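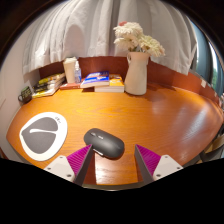
Censorship by statute, session 3. Carrying on from last time, laws against "false news" and what they do to ordinary talk. Main point to hold on to: most of these laws don't ban opinions on paper. They ban "knowingly false statements", then leave it to the ministry or a court to say what is false. Who gets caught is often not an editor at all but a person at home, a table, a wireless mouse, one click on share. The click is the offence in a lot of the drafts. Not writing it, not believing it. Passing on.

Reading was Mamo ch. 2 (Selamawit Mamo, The Quiet Clause). If you only did half, do the half on definitions.

Terms
Prior restraint - stopped before it is published. Licences, pre-approval, blocked sites.
Subsequent punishment - you can publish, then you pay for it. Fines, prison, lost job.
Chilling effect - people stop themselves. Hard to measure!! see below.
Strict liability - intent doesn't matter. Rare in these laws but watch for it in the fines section, it gets slipped in.

Our made-up country is still Kamton, same as the seminar pack. Recap for those who missed it: war on the border, state broadcaster (Vorutis), one independent weekly (Hadgu), emergency law passed in January. Law has 17 articles. Only 3 matter for us.

Art. 4 - false information about the armed forces. "False" = anything that contradicts an official statement. So a true thing can be false in law until the ministry catches up. Fitzgerald calls this the moving target problem.
Art. 9 - discrediting. No truth defence at all. Opinion is covered, also silence in some readings (refusing to stand for the anthem, the teacher case).
Art. 12 - repeat offence. Second time becomes criminal, first time is only a fine. Why do it in two steps? Cheap for the state, and the first fine works as a public warning. Discuss.

Support figures, be careful
Vorutis poll says 50 per cent of adults back the law. The Clellance phone survey says 49. Looks like they agree so it must be right? No. Both rang people up and asked them by name. If saying the wrong thing to a stranger on the phone could count under Art. 9, what do you expect people to say. Also look at refusals, most of the people rung never answered the questions and neither report puts that on the front page.

Ways round it (none perfect):
- list experiments. Give a list, ask how many they agree with, not which ones
- ask about neighbours instead of the person
- look at behaviour, e.g. who cancels the paper, who leaves, what gets searched for

Åberg vs Asfaw
Ragnvald Åberg: propaganda mostly works by tiring people out, they stop caring what is true. Mebrat Asfaw: no, people take an active part, they fill in the gaps and pass it to family. She has interviews, he has mostly press archives. Can both be right for differnt age groups? Possibly, Asfaw's sample is mainly over 60s and she says so.

Don't write "the people were brainwashed" in the essay. Says nothing. Say who, by what channel, and how you know.

For next time
Read Asnakech Shiferaw on exile papers, the short version in the pack. Bring one question on funding, eg who pays when the readers can't be seen to pay.
Essay plan, one side, to me by 2020-09-26. Plans that come in late get a mark but no comments.
Seminar room as before, group B go after group A this time becuase of the clash with the language class.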